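ok so I finally did the thing and quit buying coffee out. 14 days in and I have thoughts (so many thoughts)

first off, I was spending $253 a month at Jitano. two hundred and fifty three dollars!! I added it up in December and then just closed the app and pretended I hadn't

the hard part is mornings. I used to get up because there was a latte waiting on the corner. now I get up because I have to grind beans, and the bed wins that fight a lot 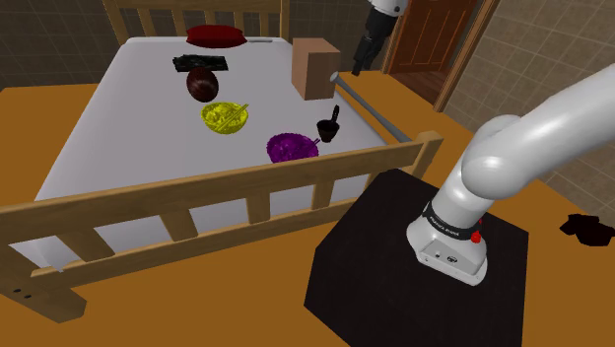 anyway, beans. I tried 3 bags so far. Drosum is fine, kinda flat. Vametti smells amazing and then tastes like toast?? Fülöp is the one, I'd drink it cold out of a jar

also please get a scale. I was eyeballing it for a week and every cup was different, either mud or brown water. now I do 14 grams in, 200 of water, and it comes out the same every time

my kitchen counter is a lost cause though, filters everywhere, grounds in the silverware drawer, I don't even know how
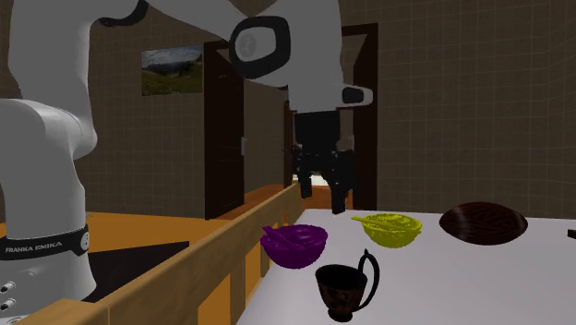
table's set, mug's out too

do I miss Jitano? yeah, mostly the cinnamon rolls. I'm allowing myself one visit a month and I've already picked the day

if you have a grinder you love, tell me, mine sounds like a lawnmower and my neighbors have started saying good morning in a certain tone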